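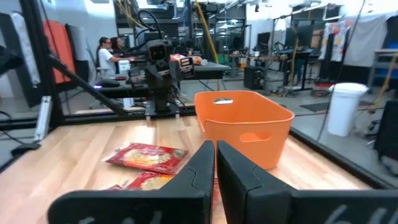 Packing table, orange bin and two of the red snack packets (agenda item 2).

Trernstead Packing Working Group
Minutes of the December meeting

Start: 2:00 p.m.
Present: packing, stores, purchasing, facilities. Apologies received from the Dakunetti site.

1. Minutes of the previous meeting

Accepted with one correction. Under item 4, the shelf height should read 51 inches. The action on bin labels was carried over and is dealt with under item 3 below.

2. Packing of snack packets into bins

Packing presented the current method. Packets are put into the orange bin from the tabletop, flat, printed face up where possible. The bin stays in one position on the table until it is full and then goes to stores.

Stores reported that bins from the last Tratano order arrived with packets standing on edge at one end and lying flat at the other. Counts per bin varied. The fullest bin held 51 packets and the lowest held 40. The target in the packing sheet is 40. Stores asked that the target be treated as a fixed number.

Packing said that the sheet gives a count but no order of filling. Two methods were compared:

a) Fill from one end, stacking to the rim before starting the next stack.
b) Lay one full layer across the bottom, then the next.
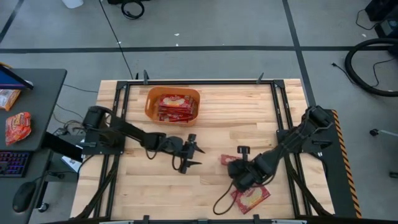

Method a) is faster to load and leaves a clear space at the other end of the bin, so a short count can be seen from the side of the table. Its weakness is that the stack slides into the free space when the bin is lifted by the handle. Method b) travels better but takes longer, and packets in the lower layers are harder to count.

Purchasing asked if a divider would hold the stack in method a). Facilities has card offcuts that could be tried at no cost. Agreed to run a trial with card dividers before any are bought.

Overlapping of packets on the table before packing was also raised. Two packets that overlap are easily picked up as one. Agreed that packets waiting on the table are to be laid apart.

Decision: method a) with a card divider for the next 11 bins, count fixed at 40. Method b) remains in use for anything sent to Dakunetti.
Action: packing to revise the sheet. Stores to record the count and the position of the packets on arrival.

3. Bins

Stock stands at 109 bins, all of the Oshima pattern. Purchasing has no plan to change the pattern this year.

Old tags are to be removed before new ones are applied. Stores found bins with two tags showing different contents. The new tag goes near the rim, on a long side, and must not cover the handle opening.

Action: stores to check tags on all 109 bins and report the number replaced.

4. Table surface and lighting

Packing reported glare on the tabletop from the ceiling lights. It is strongest across the middle of the table, where packets are laid out, and makes the print on shiny wrappers hard to read from some positions. Facilities offered to test a matte mat on part of the surface. Turning off one row of lights was discussed and rejected, as the same row serves the rest of the room.

The wood is to be wiped with a dry cloth only. No oil or polish until the mat test is finished.

Action: facilities to supply one mat and report back.
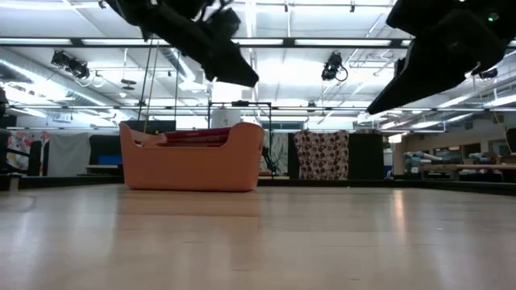 5. Any other business

Purchasing asked for packet quantities for the next Tratano order. Packing to supply figures once the divider trial is complete.

Cartons left beside the stores door were raised again. Facilities will mark a line on the floor.

6. Next meeting

January, 2:00 p.m., same room. Divider trial results to be sent out beforehand with the agenda.

Meeting closed at 2:51 p.m.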